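Play Kitchen Helpers Wanted at Fanum

Come and help us set up shop, wipe down and tidy away

We are looking for people of all ages and all levels of neatness to take part in a small study of how folks arrange a work surface, and we would be so glad if you were one of them. Our room at Fanum has a little kitchen corner fitted out in blue and green, and for a good while now we have been asking visitors to come in, lay things out on the counter the way they would like them at home, and then put everything away again. It is pleasant work, there is always coffee, and most people tell us the time went by faster than they expected.

The study is called Gestis. It started with one simple question from Stepan Skoryk, who had spent years fitting kitchens and kept noticing that no two families used the same stretch of counter the same way. One household keeps the corner bare and piles everything by the stove. The next fills the corner first and then can't reach the back of it (I belong to this second group, I'm sorry to say, and there is a jar of lentils in my own corner that I have not touched since October). Stepan wanted to know how people decide, and he found that the best way to learn was to give them a clear counter and a box of things and let them get on with it.

You will be working at the corner counter, which has a green and white marble pattern with yellow running through it, up against the light blue walls with the flowers on them. Please don't worry about the surface. It is there to be used, and you can slide, stack and shuffle things as much as you like.
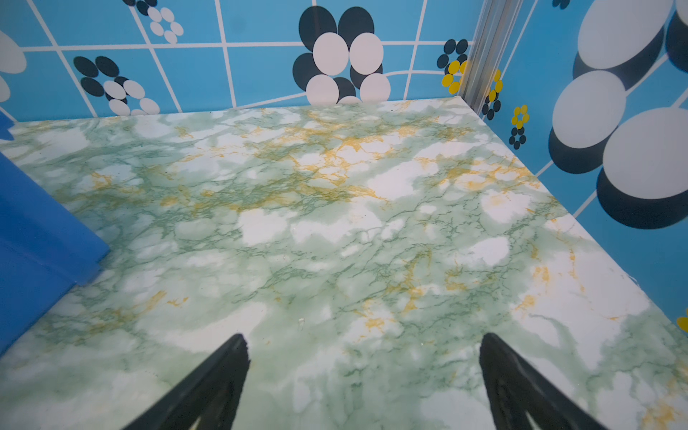
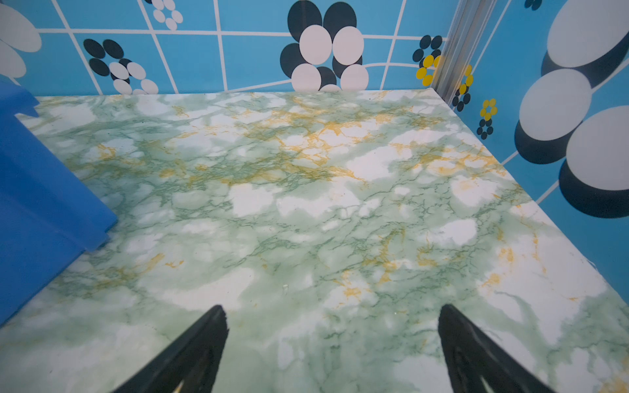
The corner counter, with the blue panel at the left and the flowered wall behind.

What a visit is like

A visit lasts 55 minutes. When you arrive, somebody will meet you at the door, take your coat and show you where things are. You'll get a box of ordinary kitchen goods: cups, lids, a few packets, some spoons, a dishcloth. We then read you a short card, such as "You are making lunch for two" or "Guests are coming and you want it to look nice." You set out the counter to suit the card, take as long as you need, tell us when you're happy with it, and clear it all back into the box. There are five cards in a visit, with a break after the third. You can talk while you work or keep quiet, whichever comes more naturally.

So far 157 people have taken part, and we would love to hear from some who are not well represented yet: left-handed people, people over seventy, people who cook sitting down, and anyone who shares a small kitchen with a lot of others. You don't need to be a good cook. You don't need to cook at all! One of our most interesting visits was with a young man who lives on toast and had very firm ideas about where the toaster ought to go.

Who can join

Anyone aged 16 or over who can handle light objects at counter height. Under-18s should bring a signed note from a parent or guardian. If you would like the work done from a chair, or want somebody along to keep you company, mention it when you write and we'll have things ready. The room is on the ground floor and there is no step at the entrance.

What you get

Each visitor receives a grocery voucher and has their bus fare paid back on the day, so do keep your ticket. Those who come for a second visit get a voucher for that one too.

How to sign up

Write a few lines to Stepan Skoryk, Gestis study, Room 539, Fanum, or leave your name and a phone number at the front desk of the Viltau reading room, where there is a sign-up sheet beside the returns cart. Please say which times of day suit you and whether you are left- or right-handed. We need to hear from you by 25 May 2025. If you sign up and then find you can't make it, just let us know and we'll find you another time.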